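3.2 Ranking Points and Seeding Stability

Tennis rankings based on a rolling total have a known weakness: a player's position can change in a week in which she does not play.

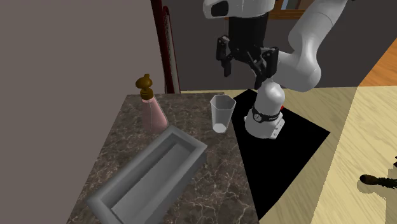

Points earned at an event are removed when the same event comes around again, and the size of the drop depends only on how well the player did there the previous season. We refer to this as the expiry effect. It is separate from the form effect, which covers points gained or lost through results in the current week.

To measure the two effects we used the Cedum archive of weekly ranking lists and entry records. The archive covers the top 50 players in each list. For every player and every list we computed the change in total points from the list before, then split the change into points added and points expired. A list was kept only if both parts could be matched to a tournament record. After this step 139 lists remained. Lists issued during two-week events were merged with the list that followed, so that a player still in the draw was not counted as having lost her points from the previous season before she could replace them.

Seeding is the main channel through which the expiry effect reaches results. Entry lists close well before the first round, but seeds are set from a later ranking, and a single place can decide whether two leading players may meet in the quarterfinals or only in the final. Öberg's exchange index was used to describe this. The index compares the seeding order actually used at an event with the order that would have been used if no points had expired since entries closed. It takes the value zero when the two orders agree and rises with each pair of seeds that trade places. A swap between the first 2 seeds is given the same weight as any other swap. We considered a heavier weight for the top of the draw and rejected it, as no choice of weight could be defended from the data alone.

Figure 4 plots the exchange index against the number of points expiring between entry and seeding. The relation is weak for small drops. It becomes clear once a player in the seeded group is defending 2000 points or more, a case that arises only after a title at one of the largest events. Below that level the gaps between neighboring players are usually wide enough to absorb the loss, except in the lower seeds, where totals are close together and small changes in order are common.

Figure 4. Exchange index by points expiring between entry and seeding. Each marker is one tournament. Open markers show events at which at least one seeded player withdrew after the draw.

Withdrawals complicate the reading of Figure 4. When a seed withdraws after the draw, her line is filled by a lucky loser and the remaining seeds keep their places. When she withdraws before it, every seed below her moves up. We treated only the second case as a change in seeding order – the first alters the strength of the draw but leaves the order intact. Repeating the analysis with both cases included raised the index at most events without changing the shape of the curve.

A further check concerned the surface. Players who earn most of their points in one part of the season carry a concentrated expiry load, and the clay events are the obvious example. We fitted the model separately for clay, grass and hard courts. The grass season is short, with most of its lists falling in June, and the estimates for that surface are too wide to interpret. The clay and hard court estimates did not differ enough to justify separate models, so the pooled version is used in Section 3.3.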